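Home Workshop Tips Safety Notes Storage and Shelving Ask the Editors Contact

Arm and Shelf Collisions: Preventing a Jammed Tray at the Workshop Bench

Posted March 30, 2021

In January, the shared workshop at Kastness recorded a fault in which a bench-mounted robot arm closed on the edge of a tray that had not been pushed fully into its rack. The arm continued to pull after the tray had reached its stop. One shelf was bent, a gripper finger was cracked, and the bench was out of service for 5 days. No person was hurt.

The following guidance has been prepared for members who keep a small arm in a home or club workshop and who use it to load and unload shelves. It replaces the short notice that was posted at the bench after the fault. Members who use the Pavier bench controller should read the section on pull limits with particular care.

What went wrong

The job was a simple one. The arm was to take a thin plate from one shelf, place it on a low stand, wait, and return it. The program had been run 126 times without a recorded fault. Before the run in question, a member had opened one of the trays by hand to check the contents and had closed it most of the way. The program had no step that confirmed the position of the trays. It moved to the stored point, met the tray where open space was expected, and gripped what it found.

Two further conditions made the damage worse. The pull limit had been raised some weeks earlier to deal with a sticky shelf and had never been set back. The stop button was on the far side of the bench, and the member on duty had to walk past the arm to reach it.

The layout concerned is a common one: a shelf rack and an arm sharing a single drilled bench plate, with a low stand between them. The same arrangement is used in the Stillura practice model, in which members may try a changed program before running it on the bench.

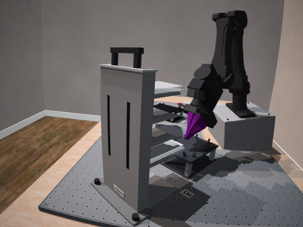
Reading time: 5 minutes

With the arm reaching down from its pedestal toward the shelves, the tip of the gripper has very little room between the shelf side of the rack and the low black stand. A tray left partly out, as the dark one is in the model, takes up part of that room. Any program written for closed trays must be treated as unsafe until the trays have been checked.

Before each run

Look at the rack from the side as well as from the front. A tray that is open by the width of a finger can appear closed to a person standing in front of it.

Push every tray in by hand with the arm switched off. If a tray does not travel smoothly, remove it and clean the runners. Do not raise the pull limit to overcome a sticky shelf.

Remove any loose item from behind or between the shelves. Small objects that fall to the back of a rack can hold a tray open, and they are easily missed.

Check that the rack has not moved. Place a square against the base and compare it with the pencil marks on the plate. Where a rack has a carrying handle, members will be inclined to lift it out of the way for cleaning, and it must be assumed to have moved until it has been checked.

Confirm that the low stand is seated flat on the plate. Test it by hand at each corner. A stand that rocks will shift when the gripper touches it.

Walk the arm through the job at the lowest speed, with an empty gripper, and keep one hand at the stop button for the full pass.

Setting the pull limit

The pull limit is the amount of force the arm may apply before it stops on its own. On our bench it is written on a card fixed beside the controller. The correct figure for a given rack is the lowest one at which a clean, empty tray will slide open. Start low and raise the limit in small steps until the tray moves, then stop there.

Record each change with the date and the reason. The raised limit that contributed to the January fault had been entered on line 332 of the bench log, with no reason given and no note that it was temporary. Members coming to the bench afterward had no cause to question it.

If a shelf begins to need more force than it did before, the shelf should be repaired. Dry runners can be wiped clean and treated with a small amount of wax. Oil is not advised, as it collects dust and will mark the contents.

If the arm grips a tray by mistake

Press stop at once. Do not wait to see whether the arm will clear the tray.

Do not open the gripper from the controller until you have looked at how it is holding. A tray under strain can spring back when it is released, and it may throw whatever is resting on it. Support the tray from below with a block of wood, stand to one side, and then open the gripper slowly.

Do not reach between the arm and the shelves while the power is on. This rule applies even when the arm has stopped - a stopped arm may still be waiting to complete its last movement.

Once the gripper is clear, switch off the power, remove the plug, and take out the tray. Check the following before the bench is returned to use:

- the front edge of the tray, for bends or sharp burrs
- the runners on both sides
- the gripper fingers, with special attention to the tips
- the screws that hold the pedestal and the arm base
- the position of the rack against its marks

Faceted or pointed gripper fingers deserve a close look. Cracks tend to begin at the narrow end and may be hard to see on brightly colored plastic. Flex each finger gently under a good lamp. A finger with any visible line should be replaced and kept for reference, clearly marked as faulty.

Changes made to the bench

The stop button has been moved to the near side, where it can be reached without passing the arm. A second button has been fitted by the door. The program now pauses before each reach and asks the operator to confirm that the trays are closed.

A simple closed-tray bar has also been made from a length of Ambrose aluminum strip. It hangs across the shelf openings and can only be put in place when all of the trays are fully home. The operator fits the bar, removes it, and then starts the run. Members making a similar bar should round off the ends and paint it a color that stands out, so that it is not left in position when the arm begins to move.

Using a model to test changes

A computer model of the bench is a good place to find a bad reach. It should be set up with faults in it - a tray left open, a plate out of line - as well as in its ideal state. The January program had been checked in the model only with every tray closed, and it passed.

A clear pass in the model does not remove the need for a slow pass at the bench. Runners wear, racks are moved, and limits are changed by hand. The two checks are both required at Kastness before a new or altered program may be run at full speed, and the results of each are to be entered in the bench log.

Reports of similar faults may be left in the box beside the log. Please include the job being run, the pull limit in force, and the position of the trays when the arm was stopped.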